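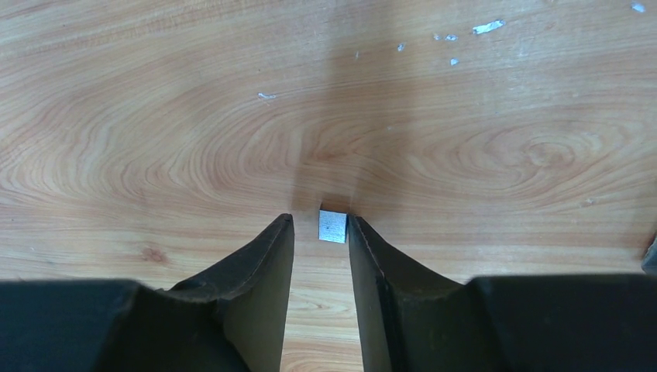 Light wood-grain tabletop with a small gray cube.

Home | Kitchen | Workshop | Cleaning | Storage | Contact

Looking After Tables and Countertops

By Freya Dawber
2023-11-29

A kitchen table gets used for more than eating. In most houses it is also the desk, the sewing table, the place where mail gets opened and the bench for small repairs. The tips on this page cover everyday cleaning, the common marks, and a few simple repairs for laminate, oiled wood and varnished wood. They work for countertops made of the same materials.

Find out what you have

Before using anything stronger than dish soap, work out what the surface is. Look at the underside and the edges. Solid wood shows end grain on the short sides, and the lines on top continue over the edge. Veneer has a thin layer of real wood over a core, and you can often see the joint at the edge. Laminate is a printed pattern under a hard clear layer. The edge is usually a separate strip, and if the top is large enough you may find the same knot repeated farther along.

To tell oiled wood from varnished wood, put a drop of water somewhere out of the way and leave it for ten minutes. On varnish it stays as a bead. On oil that needs renewing it soaks in and leaves a darker spot, which fades as it dries.

Everyday cleaning

Use warm water with a small squirt of dish soap and a well-wrung cloth. Wipe along the grain on real wood. On laminate the direction makes no difference to the surface, but long straight strokes leave fewer streaks. Go over it again with plain water, then dry with a towel.

Brush off crumbs and grit first. Most of the fine scratches on a kitchen table come from dragging sugar, salt or sand around under a cloth.

Don't spray cleaner straight onto the table if it has seams or leaves. The liquid runs into the joint and swells whatever is underneath. Spray the cloth.

Microfiber cloths should be washed without fabric softener. Softener leaves a film on the cloth and the film ends up on the table. If your laminate looks dull and greasy no matter how often you wipe it, wash the cloths on hot and try again before buying anything.

White rings and cloudy patches

White rings on varnish are moisture trapped in the finish. A fresh one often goes away overnight. If it doesn't, lay a dry cotton cloth over it and pass a warm iron across, no steam, for a few seconds at a time. Lift the cloth and check each time. Stop as soon as the ring fades.

For a stubborn ring, rub in a little petroleum jelly, leave it until the next day and wipe it off. This takes longer than the iron and carries less risk of damage.

Laminate does not get white rings in the same way. A cloudy patch there is usually hard water or soap. Wipe with one part white vinegar to four parts water, rinse, and dry. If the patch is still there and feels rough, the top layer has been scorched or scrubbed through, and cleaning won't bring it back.

Ink, glue and sticky labels

Ballpoint on laminate comes off with rubbing alcohol on a cotton ball. Dab it, change the cotton often, and rinse when you're done. Do not use alcohol on varnish or shellac. It will soften both.

White school glue can be softened with a warm damp cloth laid on top for five minutes. Then push it off with the edge of an old plastic card. Super glue is harder. Acetone removes it from most laminates, but test it underneath first and keep it off wood finishes altogether.

For labels and tape residue, rub in cooking oil, wait fifteen minutes, scrape with the card, and wash with dish soap. On unfinished wood the oil leaves a stain of its own, so use a pencil eraser there.

Candle wax

Let it get hard. A bag of ice on top speeds this up. Pop the wax off with a plastic card or a wooden spoon, then wipe up the last film with warm soapy water. Colored wax can leave dye behind. On laminate, a baking soda paste left for a few minutes will lift most of it. Do not scrub with the paste on a glossy top.

Scratches

Light scratches in oiled wood can be rubbed out with fine sandpaper, 240 grit or higher, going with the grain. Wipe off the dust and oil the spot again. It will look lighter than the rest for a week or two.

Scratches in varnish can be hidden with a wax stick or a touch-up marker. Buy a shade lighter than you think you need. Markers darken in the scratch, and a dark line shows more than a pale one.

Scratches in laminate can be filled but not sanded. Seam filler comes in small tubes in wood shades and you can mix two to get closer. Press it in with a putty knife, wipe the excess off right away with the solvent named on the tube, and leave it overnight. On a pattern with strong grain lines the repair is easy to lose. On a plain color you will always see it.

Chipped edges and loose strips

A loose edge strip should be fixed as soon as you notice it. Sleeves catch on it and it tears. If it is the iron-on kind, lay baking parchment over it, press with a medium iron for ten seconds, then hold it down with a block of scrap wood until it cools. If it lifts again, scrape off the old glue and use contact cement. Coat both faces, wait until they are tacky, and press them together. You get one try at lining it up.

Small chips at a corner can be built up with two-part epoxy putty and painted with hobby paint. Sand the putty before you paint.

Oiling

Oil a wooden table when water stops beading. For a family table that may be twice a year. I do mine in May, when the windows can stay open, and again before the holidays.

Wash the table and let it dry overnight. Put on a thin coat with a lint-free rag, wait twenty minutes, and wipe off everything that has not soaked in. Any oil left standing will turn gummy and collect dust. A second thin coat the next day is better than one heavy one.

Rags with linseed oil or other drying oils can heat up and catch fire by themselves. Spread them flat outside to dry, or soak them in water in a metal can with a lid. Never leave them balled up in the trash.

Using the table as a workbench

Put something down first. A sheet of hardboard cut 33 inches long covers half of our table and slides behind the refrigerator when it isn't needed. Glue felt to the underside. A cutting mat is enough for paper crafts, but it will warp if you set anything hot on it.

Keep small parts in a muffin tin or on a light-colored dish towel. Screws don't roll on a towel.

When you clamp to a tabletop, put scrap wood under both jaws. The bottom jaw matters as much as the top one on a particleboard core, which crushes easily. Tighten by hand only.

Heat

Laminate will put up with a warm plate, but a pan straight off the burner can blister it or break the glue underneath. Use a trivet with feet so that air can get under it. Slow cookers and toaster ovens should stand on a board as well if they run for hours in the same place.

Keep the table away from radiators if you can. Solid wood shrinks and cracks along the joints in dry heat. Veneer lifts at the corners.

Wobbly legs

Turn the table over on a blanket and tighten every bolt before you start shimming. Check again after a month. If all the bolts are tight and it still rocks, set it the right way up on a floor you know is level. Often the floor is the problem. Stick-on felt pads come in several thicknesses and one or two under the short leg will usually settle it.

If a screw turns and won't grip, take it out, pack the hole with wooden toothpicks dipped in wood glue, snap them off flush, and let it dry overnight before putting the screw back.

Reader tips

Vaida Vasiliauskas keeps a dry paintbrush in the silverware drawer for getting crumbs out of the gap between table leaves.

Indrek Lukoševičius rubs a plain white candle along wooden table runners when the leaves stick. Wipe off the flakes afterward.

Rasa Krūmiņa writes the name of the finish and the date it was last oiled on masking tape and sticks it under the tabletop.

Related tips
Getting Grease Off Cabinet Doors
How to Sharpen a Paring Knife
Drawers That Stick in Damp Weather
Removing Limescale From a Kettle
Storing Paint So It Keeps
Patching a Small Hole in Drywall

Contact us | Copyright Hukness Home Tips | Back to top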